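Tosier Folding Prayer Bench, Review

Tested: the taller of 2 sizes, oiled finish
Price paid: $88, shipping included

The Tosier is a kneeling bench for private prayer and silent meditation. It has a sloped seat and a pair of legs on hinges, and it folds to the thickness of a hardback hymnal. I bought mine in October to replace a fixed-leg Larner bench that no longer fit in my travel bag.

Assembly is limited to one step. The legs swing out and lock against a stop under the seat. The stop is a plain block with no latch, so the legs stay open only while there is weight on them. Lift the bench by the seat and they start to fold. On the Larner this could not happen. 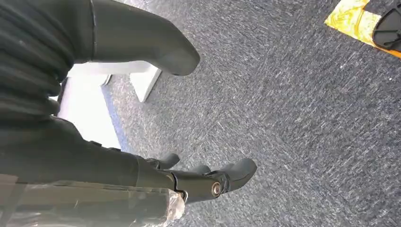

The seat slopes forward at 10 degrees. For the evening office, which takes me half an hour, that angle kept my lower back straight and my ankles free. For longer sits I would want it a little flatter. The Trernance bench lets you change the slope by turning the legs around, and the Tosier does not.

Leg ends are rounded and have no pads. On carpet they hold well. On a tiled chapel floor the bench crept backward each time I bowed, and I ended up putting a folded towel under it. Felt pads would have cost the maker very little.

The cushion is sold separately. It ties on with tapes, and the tapes are too short for a double knot. I used the cushion from an old Wróbel kneeler, which is slightly narrower than the seat but stays put.

After eight months of daily use one hinge has worked loose twice. A screwdriver fixed it both times. The finish has dulled along the front edge and is otherwise sound.

Good: weight, folded size, seat angle for shorter prayers.
Bad: no latch, bare leg ends, short tapes.

Posted 9 June 2021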